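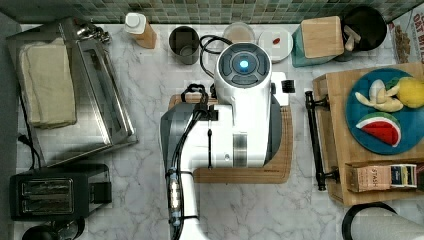
My counter is marble and I want to stop leaving things on it all day, but the kitchen is small and the back edge is the only spot I have. I wiped everything down last month and found a dull ring where a glass dish had been sitting. Right now the row against the tile has a steel cup, a glass dish, a small plate, a teal container with a wooden lid, a black crock of wooden utensils and the cereal at the end. The cutting board stays out too, flat on the marble. What can stay there and what should go in a cabinet? Also, can the ring be fixed without calling someone?

The stone is white with gray in it, honed I think. We moved in with it and I have no paperwork.

Asked in February | Viewed 1,403 times | 3 answers

Home Ask Topics Kitchen & Bath Sign in

Answer 1

A dull ring is usually an etch. Something acidic got under the dish and took the finish off. Cleaner will not bring it back. On honed marble you can often fix a small one with a marble polishing powder made for honed stone. I used the Binard one on a ring by my sink. Wet the spot, rub with a damp cloth for a minute or two, rinse, look at it, repeat. Try it in a corner first. If the rest of your counter is shiny, get the polished version or you will end up with a bigger dull patch.

As for what stays, the crock and the lidded container are fine. Put felt or cork under the crock if the bottom is unglazed, those scratch. Open dishes are what I would move. If a dish holds anything oily, a drip can soak in and leave a dark spot, and that takes a baking soda poultice and a couple of days.

The board should not live flat on the marble. Water gets trapped underneath, the wood can warp and the stone can stain. Dry it and stand it on edge. Mine leans against the backsplash behind the crock.

Answer 2

Cereal goes in a cabinet. Get a tray for the rest

Answer 3

Agree on the board. I would skip the powder until you know whether the counter is sealed. Put a spoonful of water on it and wait 15 minutes. If the stone goes darker under the water, it needs sealer. Do that after the ring is fixed, not before. Sealer doesn't stop etching, by the way, only stains.

The tray idea is good. I have a Plandura one, 9 inches deep, and it holds oil, salt and a utensil crock with room left over. Lift it once a week and wipe under it. I bought a Jileck shelf riser before that and returned it, the feet were bare metal.

Filed under: Countertops, Natural stone, Small kitchens

We use cookies to remember your settings and count visits. By continuing to browse you accept our cookie policy. OK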